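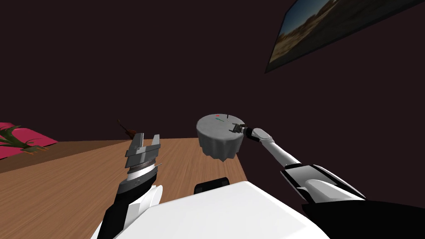

The teleoperation working group of the Sternamcombe Institute met in October at 2 p.m. in the upper meeting room to review the two-arm lifting task and to agree on how demonstrations will be recorded for the rest of the term. Tamunoemi Bassey took the chair. The operators from the morning shift attended in person and the Skalura software staff joined by phone. The chair opened with the question of what the idle arm should do while the other one carries. In the simulated room, with the right gripper holding the round gray object by its right rim above the table, the left gripper stands open and empty over the near part of the tabletop. Members were asked whether this posture should be made standard, left to the operator, or ruled out. The discussion is recorded under item 3.

1. Minutes of the last meeting

The minutes were approved with one correction. Under "Controllers," the words "left trigger" should read "left grip button." The chair asked that the correction also be made in the operator handbook, where the same mistake appears in the section on starting a session.

2. Recording to date

The lead operator reported that 182 demonstrations of the lifting task have been recorded in simulation. Of these, 76 have been reviewed and labeled. The others are waiting for a second reader. The group noted that recording is now moving faster than review, and that there is little value in adding to the pile until the review catches up.

Skalura asked whether the unreviewed recordings could be released to the training team in their present state. The chair did not agree. Several of the early sessions were made while operators were still learning the controls, and they contain long pauses in which neither arm moves. A policy trained on them could learn to pause as well. It was agreed that no recording will be released until it has been read from start to finish by a person other than the operator who made it.

A member asked whether pauses could be trimmed by software. Skalura replied that this is possible, but that a short pause before a grasp is often when the operator is lining up the fingers, and that trimming it would remove something the robot needs to see. The group agreed to leave short pauses alone. Long ones will be marked by the reader and dealt with case by case.

3. Position of the idle arm

The lead operator spoke in favor of leaving the idle arm open and near the table. An operator can then bring it in quickly if the object begins to swing or tip, and the open fingers make it plain in the recording that the arm is not holding anything. She added that most operators do this without being told.

Two objections were raised. The first concerned view. With the head camera as the main source, an arm that sits low and forward can hide part of the tabletop, including small items such as the thin brown one beyond the left fingers. The second objection was that operators do not keep still. An idle arm that drifts during a lift adds movement that has no purpose, and the training team has no simple way of telling drift from intent.

Odukoya, whose staff maintain the controllers, offered to add a hold function. Pressing it would freeze one arm in place while the other continues to follow the operator's hand. The arm would be released by pressing the same button again. Members were in favor, provided that the release does not cause the arm to jump to wherever the operator's hand has moved in the meantime. Odukoya said the arm could be made to catch up slowly, and will bring a working version to the next meeting.

Decision: The idle arm is to be left open, above the table and held still, unless the task sheet says otherwise. Until the hold function is ready, operators should rest the idle hand on the support bar.

4. Grasping by the rim

The group returned to a question left open last time, namely whether a one-handed grasp at the rim should count as a valid demonstration of a task that has been written for two arms. The task sheet says only that the object must leave the table and be set down at the target. It does not say how many hands must be used.

Opinion was divided. The operators pointed out that a grasp at one side is quick and that the simulator allows it. Pallari, who will run the same task on the physical robot, was concerned that it may not carry over. A real object of that shape, with soft folds around its lower part, could sag or turn when held at a single point. The simulator's settings for weight and friction have not been checked against anything real, and Pallari asked that the group be careful about drawing conclusions from them.

The chair suggested that both kinds of grasp be kept and labeled separately. Recordings made with one hand would be marked "single" and those made with two would be marked "double." The training team could then use either set, or both. This was accepted. The lead operator asked that the labels be chosen from a menu, as free typing has already produced several spellings of the same word.

Pallari asked for a small set of double-handed recordings to be made first, so that work on the physical robot is not held up. It was agreed that operators will record up to 16 of these before resuming the ordinary schedule.

5. Operator fatigue

The afternoon operators sent a written note on sore shoulders. Holding both controllers out in front of the body for a full session is tiring, and the quality of the later recordings suffers – grasps are made in a hurry and objects are set down harder than they should be. The chair thanked them for the note and asked that it be kept with these minutes.

The following steps were agreed:

- Sessions will be shortened, with a break between each block of recordings.
- An operator may stop at any time and discard the recording in progress without giving a reason.
- Discarded recordings will not be counted for or against anyone.
- The seat in the second booth will be replaced with one that has arm supports.

A member asked whether guiding the robot's arms directly by hand would be less tiring than using controllers. Pallari said that this can be done on the physical robot but not in simulation, and that it brings its own difficulty, as the person guiding the arms tends to appear in the camera view. The group did not wish to take the matter further at present.

6. Resetting the room

Operators reported that the reset button does not always return the objects to their starting places. On some occasions an item left at the far side of the table has stayed there for the next recording. Skalura confirmed the fault and expects to correct it shortly. Until then, operators are to check the table after every reset and to restart the simulator if anything is out of place.

There was a short discussion of whether starting places should be varied on purpose. The training team would welcome it. The operators would prefer that the fault be repaired first, so that planned changes can be told apart from unplanned ones. The chair agreed with the operators, and the item will be taken up again once the repair has been confirmed.

7. Actions

Tamunoemi Bassey – correct the handbook; assign second readers for the unreviewed recordings.
Skalura – repair the reset fault; add the "single" and "double" labels as a menu.
Odukoya – bring a working hold function to the next meeting.
Pallari – send the operators a list of what is needed for the physical trials.
Lead operator – revise the task sheet to include the decision under item 3.

8. Other business

The phone connection was poor for much of item 2. The chair will ask for a different room. There being no other business, the meeting closed at 4 p.m.

Working Groups > Teleoperation > Minutes > October

2 comments | 16 shares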